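The Planner

The planner was called Nullen, after the company that had sold it to us, and the trouble with Nullen was that it had learned manners.

I was the one who maintained it. My badge said Motion Planning, Hudgate, and my job was to read the logs each morning and find out why a path that should have taken 15 milliseconds had taken most of a second. Usually it was a bad collision mesh. Usually I had made the mesh.

On 17 July 2025 the log said something new. Between "goal received" and "trajectory accepted" there were 89 lines of candidate paths, every one valid, every one thrown out. The cost function had given them terrible scores. I opened the cost function, which I had written, and found it just as I had left it, commented in the tone of a man who expected to be thanked.

So I played the rejected paths back in the viewer. They were good paths. They were short. They went to the lid on the table the way I would go to the last cookie. The one Nullen had finally picked swung out wide, slowed down near the flowers, waited, and came in from the side like someone squeezing past knees at a movie theater.

"It's hesitating," I told my manager.

"Software doesn't hesitate," she said. "File it under latency."

I filed it under latency. Then I went digging in the training set, 4000 demonstrations recorded with hand-held grippers, and watched them until my lunch was a matter of historical interest. The people in them were lovely. They reached for a thing, saw that somebody else was near it, and stopped. They went around. You could practically hear them saying sorry. The labeling tool, a product called Rultell that I had defended in two separate meetings, had marked every one of those pauses as part of the task.

We had asked for dexterity and been sent a dinner party.

The fix was easy. I wrote a filter that cut any pause longer than 16 frames, retrained overnight, and ran it on the arm in the Begović room the next morning. It was magnificent. It crossed the table in a straight line, took the lid, and put its elbow exactly where my coffee had been.

My manager looked at my shirt. She looked at the planning time, which was beautiful.

"Ship it," she said.

I said I would need another day. I went back to my desk, took the filter out, and put the old weights on the server under a new version number. In the release notes I wrote "improved handling of shared workspaces" — a sentence that has since been quoted back to me by sales.

The latency ticket is still open. Every few weeks somebody asks about it, and I tell them I'm going around.

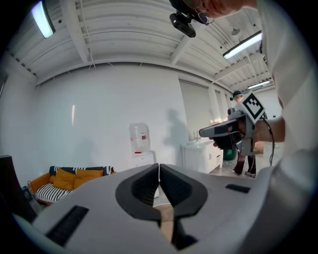
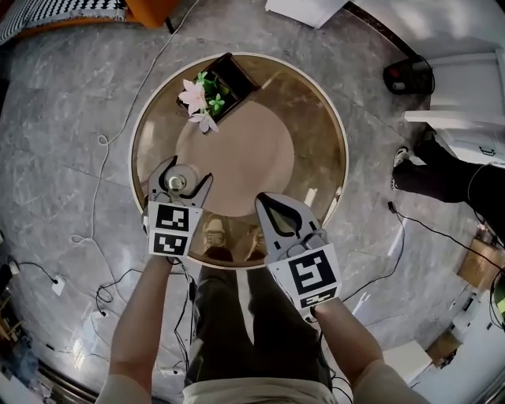
Hand-held grippers at work, the second pair over the coffee table with the flowers.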